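## 4. Recording your first folding demos

Okay, so by now you've got both hand grippers charged, paired, and strapped to your wrists (if the straps still feel floppy, go back to section 3 and redo the lower buckle, it makes a big difference). This is the fun part! You're going to fold clothes with the grippers, and the trainer is going to learn from how you did it.

I wrote this section after recording 1,547 folds for the Orkthorpe clothing set, and Ardalan Vahidi went through it with a fresh kit and told me everywhere he got stuck. So if a step seems fussy, blame the two of us.

### Before you start

You'll need:

- both hand grippers, left and right
- the Celetti dock, plugged in, with its green light on
- a bed or a big table you can reach from one side
- one item of clothing, front side up

Start with a T-shirt. I know, everybody wants to start with a coat. Do a couple dozen T-shirts first and then come back for the coat.

Don't bother tidying the room. Patterned sheets, bags on chairs, curtains, it's all good. My early demos were all done on one plain gray table, and the policy I got out of them fell to pieces the first time we tried it on a flowered bedspread.

### 4.1 Starting a recording

1. Stand at the side of the bed with the item within easy reach. If you have to lean, it's too far away.
2. Hold both grippers over the item, fingers wide open, and keep still until you feel two short buzzes.
3. Squeeze both triggers all the way and let go. That tells the software where fully closed and fully open are.
4. Press the thumb button on the right gripper once. One long buzz means you're recording.
5. Wait a breath before you move. The first 18 frames get used to line up the two grippers, and if you're already swinging your arms by then, the alignment drifts.

> **Note:** If you get three quick buzzes in step 4, the dock has lost one of the grippers. Put both back in the dock, wait for green, and start over from step 2.

### 4.2 Folding a jacket

Jackets are what people write to me about the most, so I'm using a quilted puffer for this walk-through. Close the front zipper before you begin. You can record the zipping too, but please save it as a separate task (see 4.5), because mixing the two makes a mess of the labels.

1. Lay the jacket out front side up. The sleeves can land however they like, bent, folded back over the chest, whatever. Don't fix them by hand! Fixing them is part of what the robot has to learn.
2. Go for one sleeve first. Pinch it near the cuff, taking fabric between the pads and not just the tips of the fingers.
3. Lift just enough to clear the body of the jacket and set the sleeve down across the front.
4. Do the other sleeve the same way. I leave the free gripper hovering nearby, open, so it's ready to hold the body down if the whole thing starts sliding.

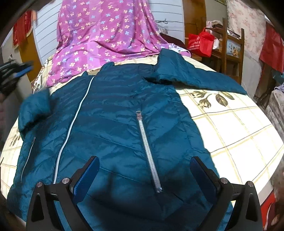 5. Bring one side of the jacket in toward the middle with both grippers, one near the shoulder and one near the hem. Move them together, at the same speed.
6. Same again from the other side.
7. Take the hem with both grippers and fold it up toward the collar. Puffy stuff springs back, so press down with closed fingers and hold it there for a moment before you let go.
8. Lift both grippers well clear, open them, and press the thumb button to stop.

A jacket takes me 49 seconds when I'm warmed up. Yours will be slower at first and that's totally fine. Smooth and slow gives you a much better demo than quick and jerky.

> **Caution:** Watch out for zippers. Never close the fingers on a metal pull or on the zipper teeth. They chew up the ribs on the contact pads, and a worn pad slips on thin fabric. If you've caught one, open the gripper straight up, without twisting, and check the pad before you carry on.

> **Caution:** Keep the two grippers a hand's width apart at all times. The linkages can hook into each other, and they have plenty of room to catch a fingertip too. Keep your fingers on the handle.

### 4.3 When you goof

You will drop a sleeve. Keep recording! Pick it up again with the gripper and go on as if you'd meant it. Recoveries like that are worth a lot, and Kyung-tae Son (he looks after the training side) asks for more of them every single time we talk.

Throw a demo away only if:

- you touched the clothing with your bare hand
- one of the grippers buzzed nonstop, meaning it lost tracking
- you stopped halfway to answer the phone (guilty)

To throw one away, hold the thumb button down until you hear the low tone. It's gone for good after that, so be sure.

### 4.4 Checking what you recorded

1. Put both grippers back in the dock.
2. Open Ullitz on your laptop and click **Review**.
3. Play the demo at double speed and keep an eye on the two finger-width curves under the video. They should dip every time you grab something and come back up when you let go.
4. If a curve is flat all the way through, the trigger wasn't calibrated. Redo step 3 in 4.1 and record again.
5. Click **Keep** and pick a label. Stick to the labels in the list, please, even if yours is funnier.

Take a break after every 17 demos. My wrists started complaining in January when I skipped this, and you can see in the curves exactly where my grip went sloppy.

### 4.5 Zipping and unzipping

Zippers need the narrow Cha pads, not the ribbed ones that come mounted on the fingers. Swapping them is covered in section 6. Until you've done that, leave all zippers alone and stick with folding.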